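Everyday Household Skills, Evening Course
Handout 4: Packing a Shopping Bag
Tutor: Florencia Domínguez

Bring this sheet with you. Last term 45 people signed up and I printed 45 copies, and by the tea break I was sharing mine with the front row.

Last time we did the fridge, and several of you went home and told your families they had been doing it wrong. I have had the emails. Tonight's subject is smaller and gets people even crosser, namely how to get a load of fruit and veg into one cloth bag and home again without making soup.

1. Sort before you pack

Most bad bags are lost before anything goes in them. You come away from the till with a heap in the order the conveyor belt chose, and you pack it in that order, so the bread goes under the potatoes. Give yourself two minutes at a table first. Sort by what will hurt and what will be hurt. Hard, heavy things are in the first group (squash, potatoes, tins, anything you could prop a door with). Soft things are in the second, along with anything that comes with a leaf on it. 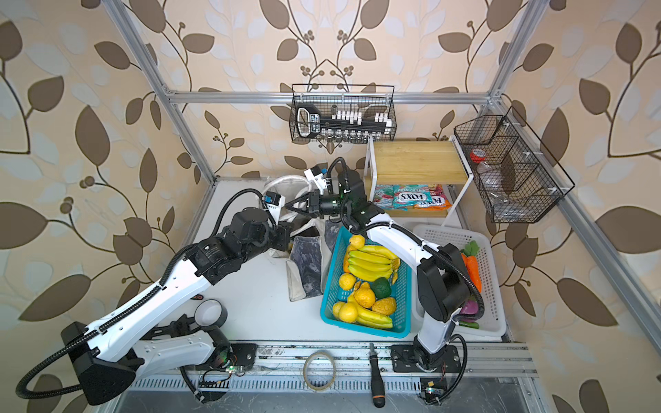

Bananas are the troublemakers of the whole business. They are too long to sit flat, too soft to go at the bottom and too curved to stack, and they bruise if you look at them sternly. People buy one bunch, forget, and buy another. The teal basket has a bunch towards the top and a second one lower down, with lemons in between and gourds among the lot, and that is a fair copy of what most of us carry to the car. It's all pretend produce, so you may practise on it as roughly as you like, but pack it as though you had paid for it. Both bunches should come out before anything else does and be put to one side. They go back in last.

Rough order for the bag, bottom to top:

- gourds, squash, potatoes
- lemons and oranges, which will roll into any gap you offer them
- avocados, if hard. If ripe, see tomatoes
- peppers
- bananas, curve downwards
- tomatoes, bread, leaves

Kittipong Hemmin, who takes the other group, puts peppers below the citrus. We have agreed not to discuss it.

2. The bag itself

A cloth bag has no opinions about its own shape. You have to give it some. Stand it up, pull the corners out from the inside and fold the top hem back on itself once, so that the mouth stays open while you use both hands. If it has been living in a drawer it will be creased and will want to lie down again. Put the heaviest thing in straight away to change its mind.

Empty it properly first. Cloths, gloves, old receipts and single socks all collect at the bottom, and a soft cloth down there makes the first layer wobble.

Then there is the matter of art. Half the bags in any class come from a gallery shop, and their owners will not put an onion in them.

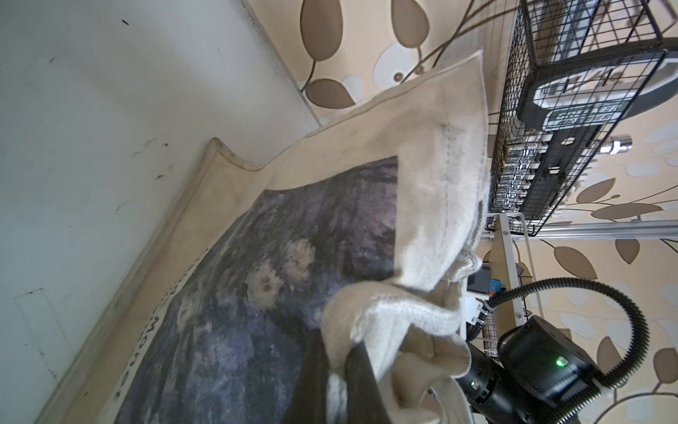 Page last changed: 11 August 2026

A Monet on the front does not make a bag any weaker. Turn the printed side away from your hip if you are worried about rubbing, and wash it inside out on a cool setting. The canvas is there to carry things. Mine is a plain one from Parkora and has held more leeks than I care to think about.

3. Packets and pouches

Anything flat goes down the sides, upright, like books. Packets make a wall between the hard fruit and the cloth, and stop lemons poking out in a row of little knuckles. A pouch or purse can go against the front face, where you can reach it without digging. Don't lay packets flat across the middle. They make a shelf, and everything above the shelf then slides off it on the stairs.

Keep the handles up and outside while you load. Fishing a rope handle out from under a full bag is how tomatoes end.
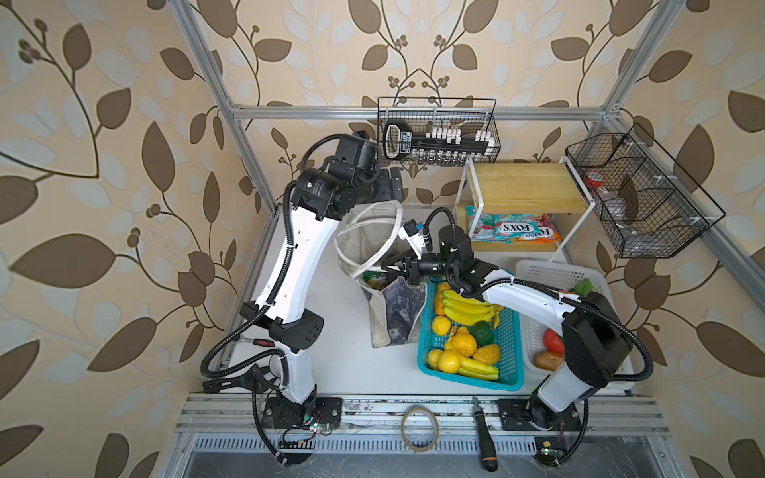 4. Practice for next time

Pack one bag at home from a mixed basket, with at least one bunch of bananas and a loaf or rolls. Carry it up and down a flight of stairs. Unpack it and write down what moved. Half a page is plenty — I once had 2,000 words on a melon and I would rather not have them again.

The next handout covers boxes and starts in September.

Comments (3)

Trivham: Tried the fold-the-hem thing and it does stay open. Husband still puts the eggs in first.

Umow: What about eggs? They aren't on the list.

Florencia Domínguez: Eggs travel in your other hand. Sorry, I should have put that in.

Shared 45 times | Contact the tutor | © Florencia Domínguez | Back to top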